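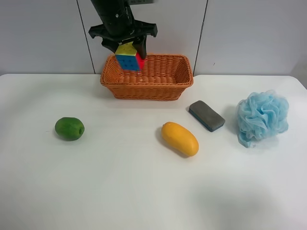
Progress report to Flodov, July 21, 2020
Small Items Storage, stage two
Prepared by Janelle Estrella

Work since the June report has gone into the sorting list and the choice of baskets. The list now stands at 160 small household items, grouped by where they are kept and how often they are wanted. Toys, bath things, fruit and desk items were the hardest to place – they tend to end up together on the same table.

We compared two baskets, the Boketti and the Lovex. Both take a mixed load, but the Lovex has upright sides and items at the bottom are awkward to reach. We have settled on the Boketti for the remaining stages and ordered 30 from Ginting.

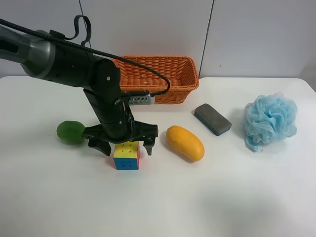

Mixed items on the white table: puzzle cube, mango, whiteboard eraser, bath puff and woven basket.

Spending to date is 645 pounds, including delivery of the baskets. About 300 pounds is left in the materials line, which should cover labels and shelf liners. No change to the total is requested.

Two points are still open. Fruit needs its own basket, and the guide text has to say so more clearly. The labels also need a larger typeface – the first proofs were hard to read at arm's length. Revised proofs will be sent to you with the draft guide.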